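**Trikik Hand-Held Gripper Pair**
Demonstration bookings and product details
Page updated September 8, 2018

The Trikik is a pair of hand-held grippers for recording manual work. The operator holds one in each hand and does the job at normal speed, and the recorded motion is used to train a robot arm fitted with the same jaws. It is sold by Flirnenier and can be tried at our Plokstead site before you order.

## What you get

- 2 hand-held grippers, left and right
- 2 marker cubes, fitted
- Carry case
- Charging lead and wall plug
- Printed setup guide
- One seat license for Temba, the software that sorts and trims recordings

Order number for the full set is 246. Spare jaws and cubes are sold separately, and the cubes come already matched to a left or right grip. Please say which one you need when ordering.

## The open day at Plokstead

We run the open day as a working session. There is a short talk at the start, then visitors move between rooms and see the grippers used on household jobs: folding, wiping, sorting, and bathroom cleaning. You are welcome to bring a tool of your own and try holding it in the jaws.

The bathroom job uses a squeegee and an ordinary washbasin. It is a good test of grip, as a long metal handle can turn in the jaws if it is picked up badly. The operator holds the squeegee in the left gripper and keeps the right one free.
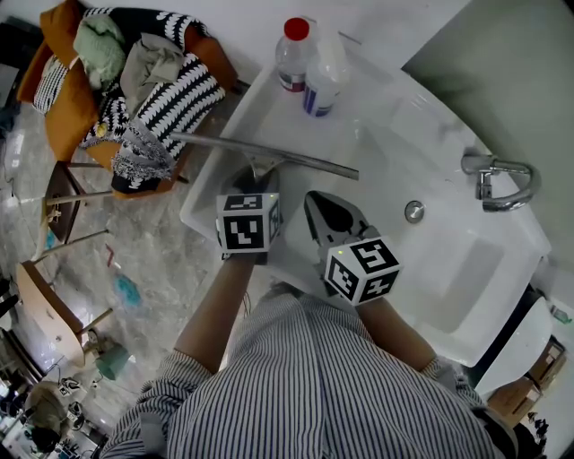 Trikik owners who wrote to us after the last session said the washbasin was the most useful stop. One asked for more time on it and felt that the faucet was the hard part, as you have to plan your reach before you start. Another would have liked to see the same job done with a short-handled tool, and said the talk could be cut in half to make room.

We have taken both points. The November session will have a shorter talk and a second handle length to try.

## Working with the grippers

Keep the marker cubes clean and facing outward. If a sleeve tends to slide down over your wrist, roll it up before recording. Temba flags any stretch where a cube was hidden, and you can trim it or record the job again.

The grippers are splash resistant – they should not be put under water. Dry the jaws after bathroom or kitchen work and check the pads for grit.

One Temba seat stores up to 200 recordings. Older ones can be moved to your own drive at any time from the File menu.

## Booking

Open day places are free but must be booked through the Plokstead front desk. Groups should book together so that we can keep them in the same room. Sets ordered at the open day are shipped from Flirnenier the following week.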